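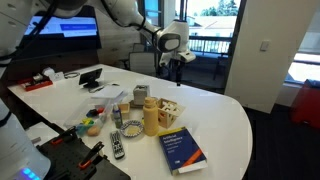
Do I have to soak dried beans overnight?

Mostly you can skip it. Black beans and lentils don't need a soak at all, and pintos will forgive you if you give them longer on the stove. I still soak chickpeas and big white beans, and I always soak red kidney beans (more on those in a minute).

I get this question more than any other, usually from someone who wants chili tonight and just found a bag in the back of the cabinet. I've been cooking beans from dry since 2000, when I moved to Dullau with one pot and very little money, and for years I soaked everything because the bag said to. Then one night I forgot. The black beans came out darker and tasted better, with a thick broth I ended up drinking out of a mug at the stove!

So now I go by the bean. Chickpeas go in a big bowl before bed with a spoonful of salt, and by morning they've swelled up so much that I've had to rescue them from a bowl that was too small more than once.
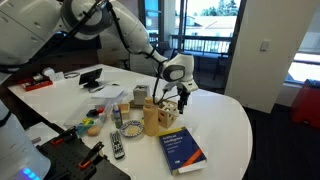
Salt is the other thing people worry about. My mother swore it made the skins tough, and I believed her for a long time, but I salt the soaking water and the cooking water both and my beans come out creamy. What really does slow them down is acid. Tomatoes, vinegar, lemon, even a good slug of wine — hold all of it back until you can squash a bean against the roof of your mouth with your tongue. If you've ever had a chili that simmered all afternoon and still crunched, I'd bet on the tomatoes.

Or your beans were old. Beans that have sat on a shelf for a few years can cook all day and never get soft, and there's no way to tell by looking. I write the month on the bag with a marker when I bring it home.
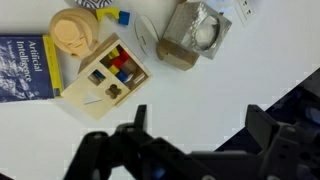

Corinne Tadlow
Kitchen columnist, The Wosanine Letter

Now, red kidney beans. Soak them at least five hours, throw that water out, cover them with fresh water, and boil them hard for 30 minutes before you turn the heat down. They have something in them that will make you very sick if they're undercooked, and a slow cooker on low may not get hot enough to take care of it. I do the boil on the stove and then move them over to the slow cooker if I want to leave the house. Canned ones are already cooked, so go ahead and use those straight.

For everything else I'm pretty relaxed. Water a couple of inches over the top, half an onion, a bay leaf, a glug of olive oil, lid tipped open a little. Start tasting early, and taste several beans each time, from different parts of the pot — one soft bean doesn't mean much.

And please save the broth! I freeze it flat in bags and use it for rice, or to loosen up a soup that's gone stiff in the fridge.
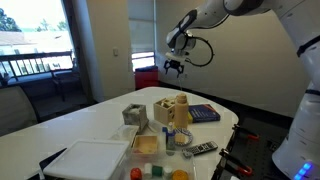 Where I'm buying mine

The Ralline co-op at 811 Mill Road has its bulk bins back, and the small white beans are very good this month. They sell out early, so I try to get there before 10 a.m. Bring your own jars, and have them weighed at the register before you fill them. The pintos are on the bottom row next to the popcorn.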